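Tuesday, October, outdoor table

Moved mouse surface check to the round table outside. Top is composite slats, taupe, running out from a plain center panel. Wanted to know if the slat gaps upset tracking enough to need a pad out there at all.

Mouse is the white and teal one, Cleno pad in navy. Cursor log through the Vidal script, 658 samples per pass, 4 passes on each surface.

Center panel: clean, 2 dropouts in total.
Slats, along the grain: usable, slight drift.
Slats, across the gaps: cursor jumps at nearly every gap. Rejected.
Pad on slats: same as center panel. Pad rocks a little if it overhangs the slatted ring, so keep it inboard.

Wiped the top before pass 1. Grit in the gaps still gets on the mouse feet, check them before going back to the desk.

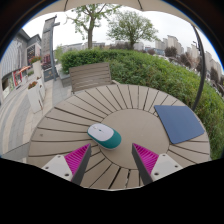 Entered by: Bench 7 / Uvero surfaces notebook

Pad and mouse apart on the table. Center panel is wide enough for short strokes only. Repeat in direct sun, log filed under Flulutov.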